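4.3 Open-day demonstration

The simulator was shown to visitors at the Draretholm open day on 2020-12-22, using the same build as in Section 4.2. Sohail Rana ran the session from a laptop at the front of the room, with the output sent to a projector. Over 55 people came through, mostly in small groups, and each group saw 5 episodes drawn from the Pivcombe set of 1179. Figure 3 gives two views from the session.
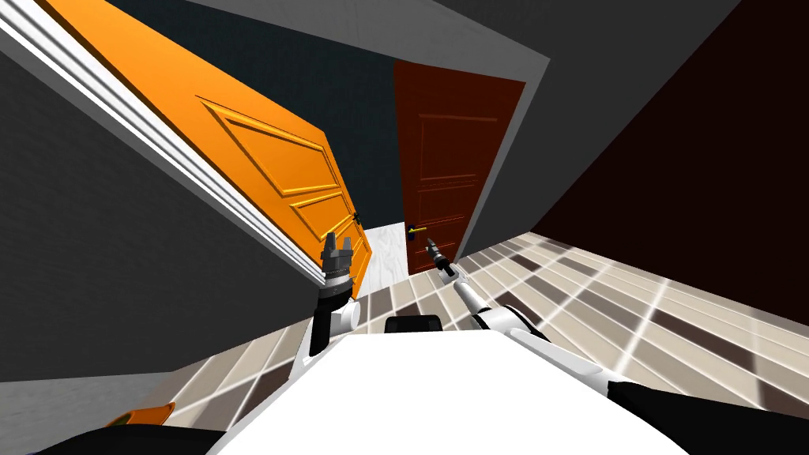
Figure 3a. Simulated corridor with two panelled doors, seen from above the robot's body. Both grippers are held near door handles.

Visitors were told that the doors and cabinets are rendered and that nothing on the screen was being driven on hardware. Most questions were about the handles — in particular, how their shape and height are chosen. In Nistesis both are sampled when a layout is loaded, and each episode is stopped after 800 steps. 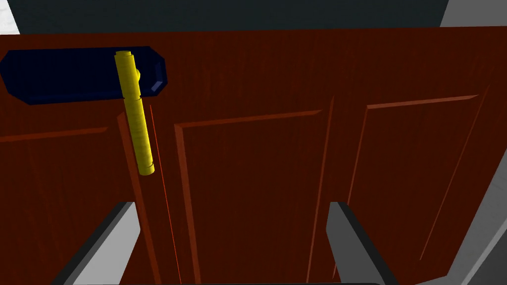

Figure 3b. Close view of a simulated wooden cabinet front, with the gripper fingers at the lower edge.

The close view was left on the projector during the discussion. Several visitors found it harder to read than the corridor view, and asked for the two to be shown side by side. We added this layout in January, before the Bhutto trials described in Section 5.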